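Zwischenbericht Projekt Mellov, Arbeitspaket Steuerung und Planung
Stand: 12.02.2020
Verfasser: Riku Murakami

Vorab: Bericht kommt knapp, Details auf Rückfrage. Zahlen zum Budget separat über die Verwaltung.

Kurzfassung

Einarmiges Greifen läuft. Zweiarmiges Tragen läuft, mit Einschränkungen (siehe unten). Planer ist umgestellt, Wahrnehmung hängt hinterher. Meilenstein 2 aus meiner Sicht zu halten, Meilenstein 3 nur wenn das Kalibriertool fertig wird.

1. Greifplanung Geschirr

Alter Ansatz (Greifpunkte am oberen Rand suchen) ist raus. Hat bei umgedrehten Schalen nie richtig funktioniert, weil der Rand dann unten im Abtropfgestell sitzt und die Finger mit den Drähten kollidieren. Neu: Der Planer sucht zuerst nach dem Standring und setzt die Finger dort an. Fällt nur auf den Rand zurück, wenn kein Ring erkannt wird.
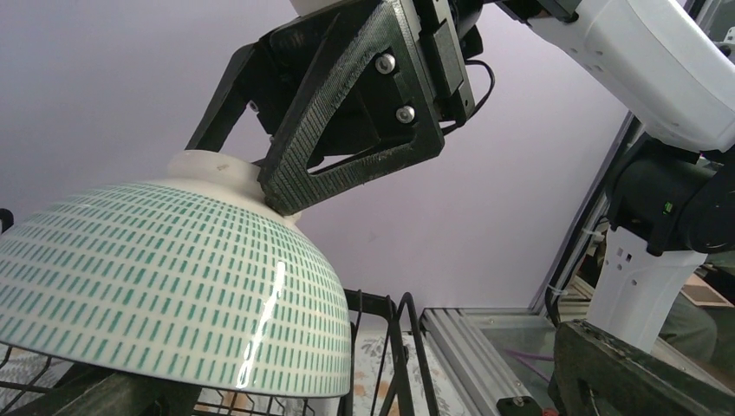 Testreihe dazu: 165 Griffe auf Schalen kopfüber, alle mit demselben Parametersatz. Auswertung liegt im Projektlaufwerk unter "greifen_neu", die Datei ohne Datum ist die richtige. Häufigster Fehler war ein zu früh gemeldeter Kontakt. Der Schwellwert im Kraftschätzer war zu scharf, der Finger blieb vor der Glasur stehen und der Zustandsautomat hat trotzdem auf "gegriffen" geschaltet. Behoben durch eine zweite Abfrage nach dem Schliessen: Fingerposition gegen erwartete Breite. Kostet etwas Zeit pro Griff, nehmen wir in Kauf.

Glänzende Oberflächen bleiben schwierig. Reflexe von der Deckenbeleuchtung werden vom Segmentierer als Kante gelesen, dann rutscht der geschätzte Ringmittelpunkt weg. Workaround: Maske über zwei Ansichten mitteln. Saubere Lösung wäre Nachtrainieren mit eigenen Daten, dafür fehlt im Moment die annotierte Menge.

2. Bahnplanung

Umstieg auf den gemeinsamen Planer für beide Arme ist durch. Vorher hat jeder Arm für sich geplant und der andere war ein Hindernis mit festem Volumen. Ging gut, solange sie nicht im selben Bereich arbeiten. Jetzt ein gemeinsamer Konfigurationsraum, Selbstkollision inklusive Wände der Zelle. Planungszeit ist auf 6 Sekunden gedeckelt, danach Abbruch und neuer Startwert.

Offen: Kabel sind im Kollisionsmodell nicht drin. Beim linken Arm gibt es Stellungen, in denen der Planer zufrieden ist und das Kabel trotzdem spannt. Vorläufig per Gelenkgrenze ausgeschlossen, das schränkt den Arbeitsraum mehr ein als mir lieb ist.

3. Logging und Werkzeuge

Neuer Viewer (Ceretti) ist seit Anfang des Monats im Einsatz. Spielt Gelenkdaten, Kamerabilder und Planerzustand synchron ab. Hat allein beim Kontaktproblem oben viel Sucherei gespart. Aufzeichnung jetzt mit 60 Hz, vorher 20. Speicherplatz wird damit ein Thema, bitte beim nächsten Termin auf die Tagesordnung.

Das alte Skript zum Zusammenführen der Logs wird nicht mehr gepflegt. Wer noch Auswertungen damit hat, bitte umziehen.

4. Koordiniertes Tragen

Aufgabe: Gestell mit beiden Greifern fassen, anheben, versetzt wieder abstellen. Regelung läuft im Leader-Follower-Betrieb, links führt, rechts folgt mit Nachgiebigkeit quer zur Verbindungslinie. Starre Kopplung hatten wir zuerst, die Drähte haben nachgegeben und die Griffe sind gewandert.

Was jetzt geht: Heben und Halten, auch in Schräglage. Was nicht zuverlässig geht: Absetzen. Die beiden Arme merken den Tischkontakt nicht gleichzeitig, der Follower drückt nach. Ich baue gerade ein gemeinsames Kontaktsignal ein, dann sollte der Follower die Kraft sofort wegnehmen statt erst im nächsten Regelzyklus nach der Meldung. Erste Version ist im Branch, noch nicht gemerged. Review steht aus.

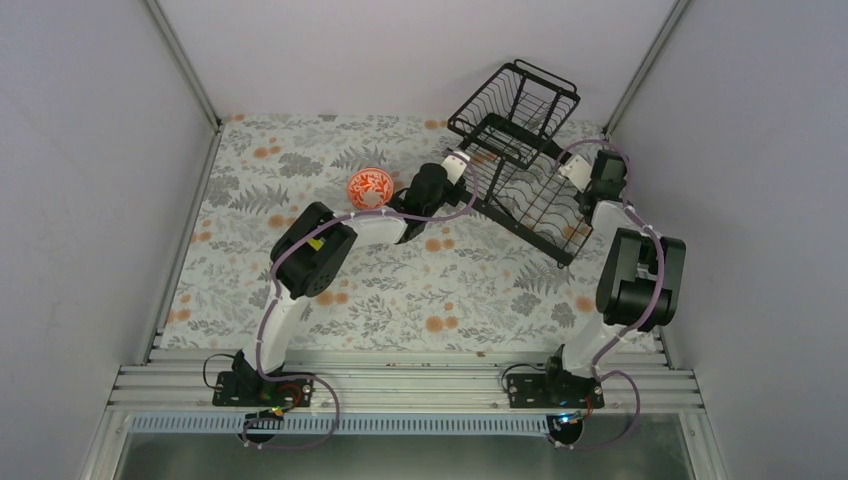 5. Risiken und Bedarf

Kalibrierung Kamera zu Arm driftet, wird derzeit von Hand nachgezogen. Automatisches Tool ist halb fertig. Ohne das Tool kein Dauerbetrieb, also auch kein Meilenstein 3.

Rechenzeit fürs Nachtrainieren: Antrag liegt bei Ihnen, bitte um Rückmeldung.

Annotation: Brauche eine Hilfskraft mit Vertrag bis September. Ausschreibungstext ist geschrieben, fehlt nur die Freigabe.

6. Nächste Schritte

Kontaktsignal mergen und Absetzen neu vermessen
Kabel als grobe Hülle ins Kollisionsmodell
Kalibriertool fertig, dann Probelauf über Nacht
Ceretti: Export für die Auswertung, bisher nur Anzeige
Doku Planerschnittstelle, ist auf dem Stand vom letzen Bericht und stimmt nicht mehr

Rückfragen bitte direkt an mich, der Sammelverteiler wird nur unregelmässig gelesen.

R. Murakami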